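Week one of no takeaways

2023-04-23

Quick one tonight, need to be up at six and the kitchen is still a tip. But I said I'd write this down every Sunday so I'm writing it down.

So. The takeaway thing. I went through my bank statements at Easter, which I don't recommend, and added up everything from the curry place, the chippy and the app. 2,292 pounds in a year. For one person. One person who owns a perfectly good cooker! I had to go and stand in the garden for a bit.

Told Nanna Thorlacius at work and she didn't even laugh, just said right, what do you eat on a Tuesday. I didn't know. Nobody had ever asked me. She does a big cook on Sunday and has done for years, writes it on the back of an envelope and sticks it on the fridge. So that's what I'm copying. No spreadsheets, no special tubs, just an envelope.

How it went

Monday — leek and potato soup. Good. Too much pepper but good.

Tuesday — same soup. Still good.

Wednesday — same soup. Less keen. Had it with cheese on toast, which helped a lot.

Thursday — supposed to be lentil thing. Got stuck at Crenshaw station for over an hour with no train and no phone battery, got home gone nine and ate cereal standing up. Not counting it as a takeaway becuase it wasn't one.

Friday — lentil thing. Much better than it looked. Squeeze of lemon at the end, don't skip that.

Saturday — my sister came over from Flurkatthorpe and we did jacket potatoes with everything on. She wanted to order in. I held firm. She did bring a cheesecake though and I'm allowing it.

Shopping came to less than I thought. I'd set myself a limit of 208 for the whole month, and that includes washing-up liquid and bin bags and all the boring stuff. Most of this week was market veg plus a bag of red lentils the size of a pillow. The market is cheapest in the last half hour but you do end up with whatever's left. I have a lot of swede.

One thing I didn't expect was how much the plates matter. Sounds daft. But with a takeaway I'd eat out of the box on the sofa with the telly on and barely notice I'd had it. Now I lay the table, even for soup, and I eat slower and I'm actually full afterwards. Proper bowl, tray underneath, sit down. My gran did it every day of her life and I thought she was being fussy.

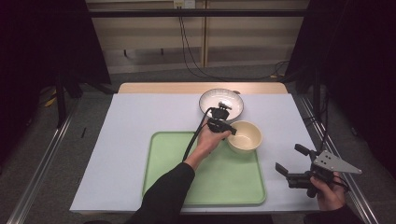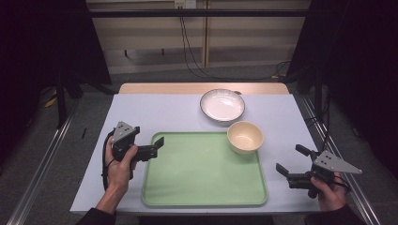 Pale green tray, cream bowl. Cheers me up, that colour.

What I got wrong

Three nights of the same soup is one too many. Two is fine. Next time half goes straight in the freezer while I still like it.

Didn't plan any lunches. At all. So I spent the week buying sad sandwiches from the garage near work, and if I'm honest that's just a takeaway with worse bread. Need to sort that before tomorrow, which means tonight, which means I should stop typing.

Also the onions. I bought far too many and kept them next to the potatoes, and apparently you're not meant to do that, they make each other go off. Moved them to the cupboard under the stairs with the hoover.

Next week

Swede and carrot mash with sausages (the swede has to go somewhere). Big pan of tomato sauce, half for pasta and half for the freezer. Something with eggs on Wednesday. Egg fried rice if I remember to cook the rice the night before. Cold rice really is better for it, mine has always gone to glue and that's why.

Lunches — going to try boiled eggs, leftover mash fried up into little cakes, and whatever fruit is cheap. If anyone has a lunch that survives a rucksack and a microwave with a queue, please tell me. No tuna, the man at the next desk has already complained once.

Still to find: a decent lid for the big pan. I've been using a baking tray and it slides off and frightens the cat.

Deleted the app on Monday, by the way. Reinstalled it Thursday on the train, looked at noodles all the way home, deleted it again. Will report back next Sunday. Right, sandwiches. Eggs. Whatever. Bed after that.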